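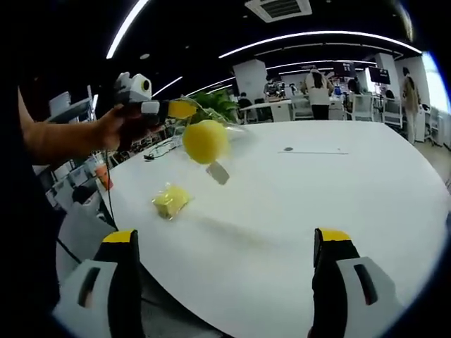 The big white table, Nov 27, 2023

Dye bench notes, batch 9. Writing this up while I still remember which jar was which, because the masking tape labels came off again in the water bath (we need the other tape, the blue stuff, it's in the drawer under the scale).

So, walnut hulls. I soaked the August hulls for 2 days and then simmered them with the wool I'd already mordanted in alum. Got a really nice warm brown, much deeper than batch 8! I think the long soak did most of it, but I also switched to rainwater, so I've gone and changed two things at once like a beginner. Next round is the same soak with tap water and nothing else touched.

The Grikiter yarn took color evenly all the way through. The Flellex skeins didn't. They came out streaky near the ties, and I'm pretty sure I tied them too tight. Loose figure eights from now on, please, and that goes for me more than anyone.

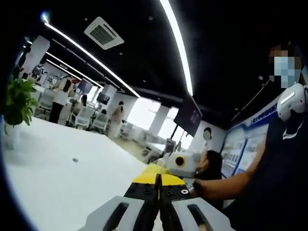
The iron dip was the fun part. I pulled half the skeins from the walnut pot and gave them a few minutes in a weak iron bath, and they went to this gorgeous smoky gray-brown, almost charcoal on the Grikiter. I left one in for 20 minutes to see what would happen and it feels crunchy now, so that's my upper limit found. It's hanging on the end peg if you want to feel how bad it is. Don't wind it with the good ones.

Onion skins were a letdown. I had about 900 grams saved up in the paper sack and expected a screaming orange, but it's more of a tan. Maybe too many white onion skins mixed in? Whoever keeps adding those to the sack, stop, or at least start a second sack.
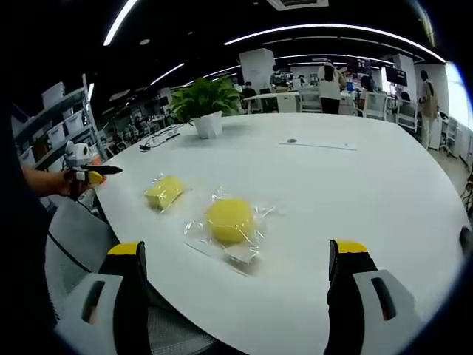

Next up is weld, and I want a proper clear yellow out of it for the Eltonis sample cards. Last time it leaned green and I blamed the pot, but I now suspect a trace of iron left over on the spoon. I'm keeping one spoon for yellows only. As for the shade I'm after, think of the two sponges on the table, still in their plastic: a plain, cheerful yellow. If I get something in that neighborhood with weld and a pinch of chalk I'll be thrilled, and then I can overdye a few skeins with indigo and finally fill the green row.

Still to do: rinse the iron skeins again (the last rinse still ran gray), weigh out alum for the Aidoo cotton, and order more pH strips. The walnut liquor is in the lidded bucket by the sink. Plenty of color left in it, so don't pour it out.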